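Open day at Gökçe, the awning and crank people

Got there 20 minutes after doors, parking was a mess, so missed the welcome talk. Coffee still hot though. Name sticker, safety vest, off we go.

For anyone who hasn't heard of them: Gökçe makes the hand cranks and gearboxes for roll-out awnings, greenhouse vents, gym dividers, that kind of thing. Small place on the edge of town, 117 people, two long halls and a yard full of tube. I went because we have nine old awnings at work and I'm the one who gets the phone call when a handle snaps.

First stop was rod bending. Straight bar in one end, crank shape out the other. Loud. Yaryna Zhuravel took our group round and had to shout most of it. What I caught: two bends, the angle matters more than people think, and a rod that's off by a little will wobble the whole way up and chew the hook at the top. She passed round a bad one. Couldn't see anything wrong with it. Turned it in the test socket and yes ok, wobble.

Then grips. These spin free on the rod so your hand doesn't have to twist. They do gray, white and blue, blue being the favorite with schools because it gets found again. 186 grips to a carton. The range is called Musport and I did ask what it means, she didn't know either.

Then through the plastic curtain to the test corner, which was the part I came for. Cranks hung up at working height, people queing to have a go. Different gear ratios so you can feel it – the low one is easy but you're there all day, the high one is fast and my shoulder complained. I liked the middle one. Wrote down the part number on my hand and then washed it off at lunch, of course.

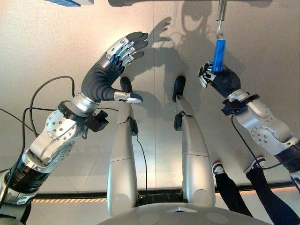
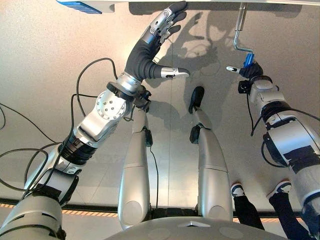

Test corner, blue grip with the metal rod above it.

Asked about replacement grips for old cranks, since ours are some other make (Skatico, mostly). Answer: sometimes. Measure the rod, measure the length of the straight bit, send both and they'll tell you. Don't send a photo of it next to a coin, they get a lot of those apparently. Minimum order is one, good to know.

Endurance rig was running in the next bay, behind glass. 3,000 turns up, same again down, then they strip the gearbox and look at the grease. The counter was at 263 when we walked by so not much to see yet. A kid in our group wanted to stay and wait. We did not wait.

Lunch in the canteen. Lentil soup, bread, a very good plum cake. Sat across from Sigrun Sundqvist from a garden center two hours north, she's changing all her vent cranks over this fall and had a list of questions much better than mine. Copied some of her answers. Main one – store spare rods hanging, never leaning in a corner, they take a bend over winter.

Shop table by the exit had seconds at half price. Bought two long cranks and a bag of hooks. Long cranks do not fit in a hatchback. Drove home with one end on the dashboard.

Next open day is in September, you need to sign up at the front desk or by phone. Wear closed shoes, they turned a guy in sandals away at the bending hall and he only got to see teh canteen. Hall two has no heat so bring a sweater.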